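Fleltby Task Chair with Arms
Item 983 / Gray with mustard and blue

Every office chair is sold as a place to sit. Ours is too, and for the first week it will be. After that the laundry arrives, and most office chairs handle it badly: the towel slides off the front, the cardigan goes over the side, and you find a sock on the floor in April that you last wore at Christmas.

Kirsten Melnyk, who drew the Fleltby, has two kids and one spare room. She gave it a seat wide enough for a folding session and a backrest that can take a bath towel. You can also do your taxes in it.

The back is upholstered in gray fabric with a mustard-yellow panel next to a blue one. People either like this very much or ask whether it comes in plain gray. It doesn't. The armrests are dark gray, as is the seat, a color we picked after a long argument about coffee.

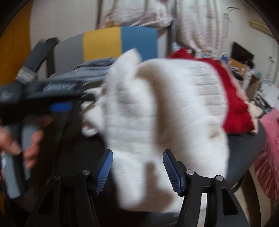
What it holds

A folded gray top and a big white towel fit on the seat with no trouble. So does a person, though we suggest taking turns. The padding has enough grip that a folded stack will stay put while you answer the door, and enough give that you won't hate us by three in the afternoon.

Knitwear is the real test. A chunky sweater has no interest in being folded and will spread to fill whatever you put it on. Lay it flat, bring the sleeves in, fold from the hem, and accept the result. Don't hang it over the backrest unless you want shoulders like a bell tower.
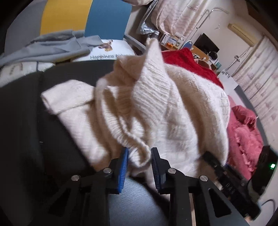

Cream knit, mid-fold, with pink and deep red still in the queue.

Cleaning

Vacuum the seat with the brush attachment. White towels shed and dark upholstery keeps a record of it. Pale fluff from a fuzzy sweater comes up best with a damp rubber glove, dragged toward you. No bleach on the mustard panel, please. Ravinder Lavoie in our service department has seen what happens and would like to stop seeing it.

Delivery and assembly

The chair ships in one box weighing 47 pounds, so find a friend. Assembly takes 15 minutes with the supplied hex key, or 55 if you start with the armrests. The left and right arms are different. They are marked, in small letters, on the underside.

Returns

Send it back within a month if you don't get along. Check the gap behind the seat first. We have mailed home two pillowcases and a child's mitten so far, and the postage came out of Kirsten's budget.

Also in this range: Tramow footstool (holds one basket, or two feet), Predonum coat rack (for those who still believe in coat racks).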